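Picking robots get a rulebook, and it starts with the bin 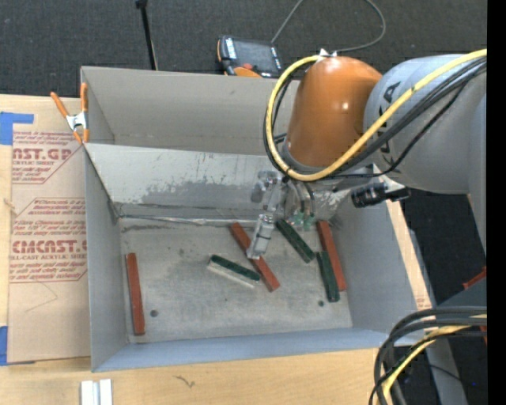 An arm reaches for blocks in a metal bin. The new code has views on the bin, the cables and the height of the drop.

Anyone who has sat through a sales demonstration of a picking robot will know the drill. The arm swings over, the part comes up, the room makes an approving noise, and somewhere on a slide there is a success rate that would flatter a Swiss watch. Six months later the same arm is in a factory, failing to get hold of a bracket, and two people are arguing about what "success" meant.

A voluntary code of practice published in November hopes to spare everyone the second conversation. Drawn up by a working group of small suppliers and the firms that buy from them, it sets out how bin-picking trials should be set up, run and reported. It runs to 70 pages, four of which are devoted to the definition of a bin.

"People laugh at that until they try it," said Hazel Achterberg, who edited the text and has been laughed at more than most. "A shiny bin is a different job from a dull one. A scratched bin is a different job from a new one. We had one firm sending us lovely results from a bin with no back."

The central rule is a dull one, and probably the most useful. A published pick rate must rest on at least 2,000 attempts, with every attempt counted, including those where an operator stepped in. For mixed parts the figure goes up to 4,000. Firms may no longer leave out the warm-up, the bit after lunch, or what one draft reply to the group called "unrepresentative misses".

A pick is now defined as well. The part has to leave the bin, stay held and arrive where it was meant to go. Lifting it an inch and dropping it back on its friends is a miss, however promising it looked. So is picking up two parts when one was wanted, a feat that several suppliers had apparently been logging as a bonus.

Parts must be tipped in or scattered between runs by someone who is not trying to help. The code bans "arranging, nudging or tidying" and asks that the starting layout be photographed each time, so that a row of components all lying politely in parallel can be spotted by a suspicious customer.

Much of the rest is housekeeping. Cables that move with the arm are to be checked through its full reach before the first run, with enough slack to bend and too little to snag. The bin has to be fixed so it stays put if the gripper touches a wall, and any clamp used for the purpose must be entered in the arm's map of things it should avoid. The pendant goes where the operator can get at it without leaning across the work. Loose items on the table are to be listed or removed, a clause thought to have caused more pain in the workshops than all the statistics put together.

Then there is the matter of wear. Test bins may be used until they are scuffed, provided the report says so, and a firm that swaps in a fresh one halfway through has to start its count again. Hekora, a components maker that took part in the early trials of the code, is said to have restarted three times before someone put a label on the bin asking people to leave it alone.

Suppliers have been polite in public. Gutmont, which builds picking cells for parcel depots, called the code "a welcome step" and has asked for a longer lead-in. Trnka said it would apply the rules to new systems and look at older ones "in due course", a period the code does not define.

Buyers are keener. Hiwot Gashaw runs the packing hall at Poltex and has three robot quotations on her desk, each promising a pick rate worked out in its own way.

"One of them counted an empty bin as a success," she said. "I asked what it had picked, and they told me it had correctly picked nothing. I've got staff who could do that."

She plans to send all three quotations back with the code attached and a request to try again.

There are no fines for ignoring any of it. A firm that signs up can print a line to that effect on its reports, and customers are free to draw their own conclusions about the ones that don't. The working group will take comments until spring, when it moves on to its next subject, the conveyor belt. A first attempt to define "moving" has already been sent back for revision.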